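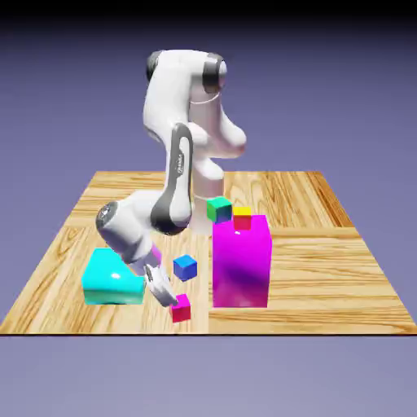 Week 5 handout: Stretching a small harvest, or how towns used to store grain

Posted 6 Oct 2024

Okay, so last week I ran out of time (again, sorry) and we stopped just as we got to the granary at Brusau. I'm going to start there and then back up a little, so if you missed the lecture you may want to look at the Week 4 sheet before you read on.

The town

Brusau is a small market town in a river bend. For our purposes I've kept the geography simple. The hills to the north grow rye, the flat ground to the south grows wheat when the river behaves, and everything gets sold or taxed in the square. The granary belonged to the town and was built to hold the tax grain plus whatever the council bought in a good year.

Why grain is hard to keep

I think people imagine a granary as a big box you fill up and lock. Grain is alive, though! It breathes, it gives off a bit of heat and moisture, and if you pile it deep and leave it alone the middle of the pile warms up and goes musty. Then the weevils move in, and after that you have an expensive heap of chicken feed.

So the old buildings are wide and low inside, floor above floor, with grain spread thin on each one and somebody paid to turn it with a wooden shovel. That wage is my favorite line in the account books. When you see it shrink or vanish, go look at the losses for the following spring – they nearly always jump.

Reading the account page

The page we're using is number 406 in your reader. It's a one-year summary with grain coming in on the left and grain going out on the right. The measure is the local bushel, and please don't convert it to anything. Local bushels varied from town to town and sometimes from crop to crop, and every year I get a pile of papers where the modern kilograms are wrong and the argument goes down with them.

Look for the entry of 109 bushels marked "sold to Travska." Travska is the next town downriver and it had a bad harvest that year. The council at Brusau sold while the price was high, which looks smart in the account and looks a lot less smart in the petitions from the bakers four months later. I want you to read both. The bakers are angry, they are also trying to get out of a fixed bread price, and you can believe one of those things without swallowing the other.

Fixed bread prices

Quick reminder, as this trips people up. In most of the towns we're covering the price of a loaf stayed the same and the weight changed. Grain gets expensive, the penny loaf gets smaller. That means a shopper could feel a shortage in her hand before anyone announced it. It also means that "the price of bread stayed steady" in a source tells you next to nothing, so don't quote it at me as proof that people were eating well.

Laur, for comparison

Laur did it differently. No town granary at all, just a rule that every household above a certain tax level had to keep its own store, with inspections in November. Cheap for the council! Not great for the poor, who had no store and had to hope their neighbors were in a generous mood. We have only 2 inspection lists, both damaged along the bottom, so be careful about any big claims.

For next time

Read the chapter on Derkimance, including the footnotes (the mill dispute is all in the footnotes, I don't know why). Then write me a page on this: who carried the risk of a bad year in Brusau, and who carried it in Laur? Use at least 2 entries from the account page and say where you found them.

Bring the reader to section. The bakers' petition is long and we'll be going through it line by line, and sharing one copy between five people was pretty miserable last time.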